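Living Room Sort: Surfaces, Shelves, Floor
By Signe Hafstein
December — 8 comments — 16 shares

The job covered one living room with a marble tile floor and light walls. The method is the one used for the Batstead flat: clear the floor first, then the low furniture, then the glass. Metal goes in its own group, apart from plastic and plush, and gets a dry cloth only.

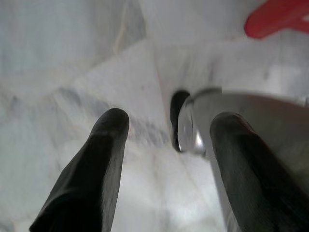

Steel marks easily on stone tile. Lift it, do not slide it, and set it down on a folded towel if it has to wait. Védís Hafstein kept the list and entered each group by surface.

The TV console carries the most small stuff: remotes, tape, tissues, plush toys, a snack jar. Keys have no fixed place yet. A hook by the door is on order from Pekard.

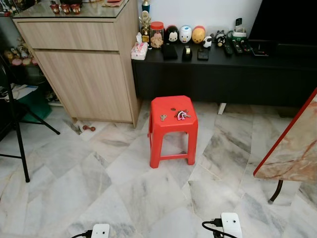 Keys on the red stool, in front of the black console.

The oak-colored cabinet has a glass top, so cups are lifted off before wiping. Figurines in the display cabinet stay on their own shelves — mixing them doubles the time needed to put them back. 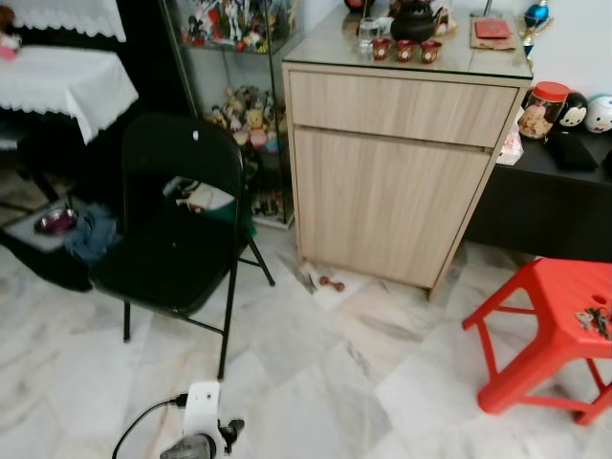

Folding chair, display cabinet, and the wood cabinet with three red cups and a black teapot.

Last updated in December, 8:16 p.m.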